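3.2 Work surfaces and the placement of small goods

The second part of the study looked at where small goods end up on a work surface when people are busy. Storage plans for shared workrooms usually begin with shelves, bins and labels. Much less has been written about the surface itself, though most items spend part of the day there before going anywhere else. We treated the surface as a storage place in its own right and recorded it in the same way as the shelves.

Observations were made at two sites, referred to here as Skedano and Zornthorpe. Both handle mixed household goods in small lots, and both use surfaces that are shared between shifts. Skedano had moved to a written layout in February, before our visits began. Zornthorpe had no written layout, and workers set things down according to habit. In all, 47 sessions were recorded. Each session started with whatever the previous shift had left in place, and we did not clear or reorder anything before recording.

Items were sorted into four groups by shape: boxes, long items, soft items and everything else. We chose shape over use because the same product was often handled differently depending on how it was packed. A long item in a carton behaved like a box. The same item without its carton was laid down at an angle and tended to collect other things next to it.

Boxes were the most stable group. Once set down they were seldom shifted during a session, and they often served as a marker for the items that followed. Long items were most often found close to a box or against a border of some kind, such as a strip, a panel or the rim of a tray. Figure 4 gives a view across one such area, where a box stands at the end of a white panel with an orange item close by.
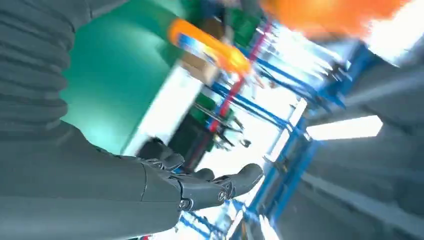
Figure 4. Cardboard box at the upper end of a white panel beside a green surface, with a long orange item next to it.

Borders mattered more than we had expected. Where two surfaces of different colors met, workers tended to treat the line between them as a limit, even when both were level and free to use. At Skedano the written layout made no mention of such lines, but the pattern was as strong there as at Zornthorpe. This agrees with Değirmenci, whose account of counter use in small shops describes goods gathering along seams and trim. Our sessions were shorter than the ones in that account, and we cannot say whether the pattern holds over a full working day.

Soft items gave the least regular results. They were put down wherever there was room and were moved again when something firmer needed the spot. Several were moved more than once in a session, which made it hard to assign them a single resting place. For the tables in Section 4 we used the last position recorded.

Layouts were coded on the Drananska grid, which divides a surface into cells of equal size. Items that crossed a cell line were assigned to the cell holding the larger part. Two coders worked separately and compared their sheets at the end of each session. Most disagreements concerned long items lying at an angle, and these were settled by going back to the recording. Where the recording was too blurred to settle the matter, the item was left out of the position counts but kept in the list of goods present.

No attempt was made to rate the layouts as tidy or untidy. Workers at the two sites used these words in different ways, and a surface that looked crowded to us was sometimes described as ready for use. Their comments are taken up again in Section 5, together with the question of how much open space should be kept near a border.

Shares 4
Comments 2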